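Keeping in touch when the internet goes down

Whether it is a storm, a cut cable or a shutdown ordered from above, an outage is easier on a household that has done a few things in advance.

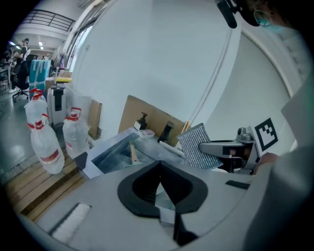 Before it happens

Write phone numbers on paper. Most of us know two by heart at best. Keep one copy by the door and one in your bag.

Download a map of your city for offline use, and update it every couple of months. Include the roads out to wherever your relatives live.

Keep a battery radio and a spare set of batteries in the same drawer. Mark the news stations on a strip of tape along the dial.

Pick a neighbor's door as a message point. Parisa Soltani's building uses a corkboard on the ground floor, with pens tied to it.

During the outage

Try a plain text message first. Voice and text sometimes work when mobile data does not.

Agree on a check-in time, such as 7 p.m., and leave the phone off between calls to save the battery.

Write down what you hear on the radio along with the hour and the station. News passed along a stairwell changes quickly.

Keep small bills at home. Card readers in shops may be down too.

When service returns

Send one short message to family before anything else. Networks are slow for the first hour, so leave videos and app updates until later. Charge everything that evening and put the radio back in its drawer.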